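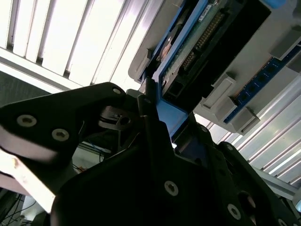
Louvered ceiling fittings in the Skostberg demonstration room, seen from below.

Visit report: Rosser lighting works, Tuncombe

The Rosser plant at Tuncombe opened to outside engineers on a Wednesday in October. The program covered the luminaire assembly hall, the photometric laboratory, the Skostberg demonstration room and the packing area, in that order. I attended as a building services engineer with one question to settle: whether louvered fittings still make sense for offices and laboratories where the alternative is a flat diffuser panel.

Registration closed at 9:30 a.m. Groups were limited to 14 people. Ours was led by Chaiwat Nuchit, who runs the photometric laboratory and did not use slides.

Assembly hall

Rosser buys its sheet steel pre-coated and folds it on site. The housing for the Flakon range is folded from a single blank, with the end caps riveted on afterward. The louvers arrive as flat strips and are slotted together by hand on a jig. I had expected this step to be mechanized. The reason given was batch size: few orders run long enough to justify setup, and the cell pitch changes from one order to the next.

Each completed louver is held against a backlit table and checked for strips that have not seated. A strip standing even slightly proud shows up as a bright line from across a room. Rejects are pulled apart and reassembled. Matte white and semi-specular finishes are kept on separate benches because fingerprints on the semi-specular strips are hard to remove without leaving a haze.

Drivers are mounted on a removable tray. The tray drops on two hinges and can be unplugged without tools, which will please anyone who has changed a driver at the top of a stepladder. Earlier versions used four screws and no hinge, and one of these was on display beside the current model.

Photometric laboratory

The goniophotometer is in a black-painted room behind a double door. Each fitting is left switched on until its output is stable before any reading is taken, so the schedule is governed by warm-up time more than by the measurement. Nuchit ran a partial sweep on a Flakon fitting with a white louver, then repeated it with the louver replaced by an opal panel.

The louvered version gave 3725 lumens. The opal version gave slightly more in total but threw a larger share of it above 65 degrees from vertical, where it contributes to glare. The intensity curve for the louver drops sharply past the cutoff angle. The opal curve tapers off gradually. None of this is new, but it was useful to see both curves taken from the same housing, driver and light source.

I asked about dirt. Open louvers let dust settle on the source cover, and white strips show it. Rosser's own long-term test hangs over a corridor in the plant, and the output loss before cleaning has been up to 14 percent. After a wipe-down with a damp cloth nearly all of it came back. The test does not include kitchens or workshops, and the figure should not be carried over to either.

Skostberg demonstration room

Skostberg is the name Rosser gives to its control system, and the demonstration room is fitted with louvered luminaires on separate dimming channels. Desk illuminance can be stepped through preset levels from a wall plate. At the lowest setting the drivers held steady with no flicker that I could detect, either directly or by waving a pen. The room is brighter on the ceiling than the louver geometry would suggest, and I would attribute that to the pale floor.

The wall plate labels are poor. Channel numbers do not follow the layout of the fittings, and two of our group switched off the wrong row. A revised plate is planned.

Packing and spares

Finished fittings ship face down in molded pulp trays. Louvers can be ordered separately for 38 months after a model is withdrawn, which I consider short for a part that is easily bent during ceiling work. The spares list for the Flakon range runs to 53 lines. Hinges and tray plugs are on it, individual louver strips are not.

Practical notes

The visitor parking lot fills early and the overflow lot is unpaved. Safety shoes are required in the assembly hall and can be borrowed at reception, though large sizes run out. Lunch was sandwiches. Data files from the demonstration sweep are available on request from the laboratory in the standard exchange formats. I have asked for both sets and will rerun the glare calculation for our third-floor layout with the louvered fitting at the existing spacing.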